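Student Project Gallery: The Bookshelf Task

Each October, students in the Introduction to Robot Handling course carry out a tabletop project of their own design. This year's team chose the placing of books between metal bookends — a familiar library chore that calls for careful control of grip and angle. 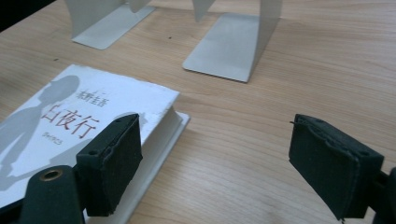
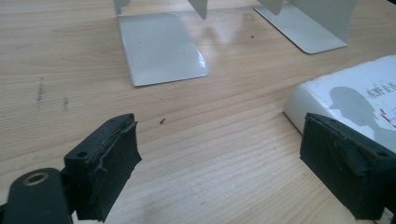 Maddocks Robotics Club, Student Projects Section

Both views are from the hand-held gripper, with its padded fingers open over the desk and the gray bookends behind. Team members are Ha-rang So, Omar Salameh and Geum-ok Lim. The faculty advisor is Jong-dae Seok. The team's report is available at the club office in Room 331.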